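Most people who write rules for robots would rather talk about the robots. The woman who looks after good practice at Villetti wanted to talk about tables, and she did so very happily for most of a morning (Wednesday, 27/05/2020, if anyone is keeping track).

Her handbook for hand-held gripper work started as 4 pages and has grown a good deal since. "I kept thinking we were done," she told me, "and then somebody would ask a perfectly sensible question, and there went my weekend!"

The sensible questions are mostly small ones. How hard should you squeeze? Just enough to hold, she says, and the same on both sides. What about objects with a screen or keys? Grip them by the sides whenever you can, and keep the face turned outward. Where do your arms go? "Anywhere you like, as long as they stay off the marker card. I'm not strict about much, but I am strict about the card."

She is strict about record keeping too, I noticed. In May her team went back through 2,183 recordings and set aside 616 for a second look, a job she describes as "long, and oddly soothing, with enough tea." The sister site at Tarnudari follows the same rules now, though they argue with her about lighting, and she rather enjoys it.

I asked whether people find all this fussy. She laughed, and said that of course they do, for the first week or so. "Then they have to use someone else's recordings, and they come back and ask me for more rules. I have a list of those as well, you know. We could be here until supper."

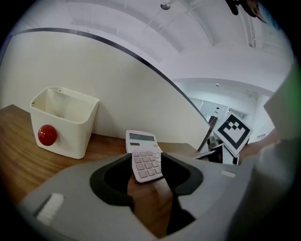

*A small calculator held by its sides, with the bin and marker card set up nearby.*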